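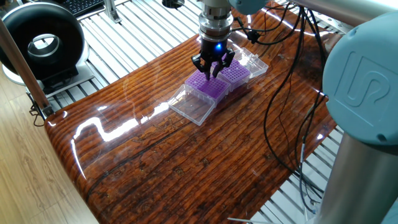 Jabłońska wrote to me that she would never pay for a rack with a hinged lid, because the hinge is the first part to break and then you have a box and a loose cover anyway. I had the same opinion before I bought the Wetano tip racks, so I will try to answer her in this review.

I ordered 6 of them in December for our small teaching lab in Griltisthorpe. The shop was Brurnico and the whole order cost 302, with delivery. They came in a plain carton, every rack in a thin bag, and no lid was cracked.

The rack is the purple block with the grid of small holes, and it sits in a clear plastic base. The lid is clear too and it opens fully, so it can lie flat on the table next to the rack. For me this is the best point. With our old boxes the lid stood up at an angle and my sleeve was always catching on it. The bad side is that an open rack takes double the space. If you put two of them close together you must turn them so that the lids go in different directions, and on a narrow bench this needs a little planning.

Now the hinge. I did not baby it. I opened and closed one lid 393 times during two evenings (I kept a paper with marks) and it still closes with a click. It became a bit softer than on the new ones, but it does not fall open when I carry the rack by the base. I cannot say how it will be after some years.

Cleaning is easy on the top of the block and less easy inside the base, where the corners keep water. I turn the bases upside down on a towel and leave them until the morning. The clear plastic also gets small scratches, mostly on the lid, as this is the part that you slide over the table. It does not disturb the work, but who likes everything to look new will be disappointed.

The color I chose only to know my racks from those of the other group. From the side you can see it through the base, so also when they are on a shelf I find them fast.

I would like a place for a label. A marker on the slightly ribbed lid is gone after one wipe, and tape leaves glue.

I give 4 stars from 5. I already ordered 2 more for the second bench, and one of them goes to Jabłońska, so she can try to break the hinge herself.

Review written 22/04/2019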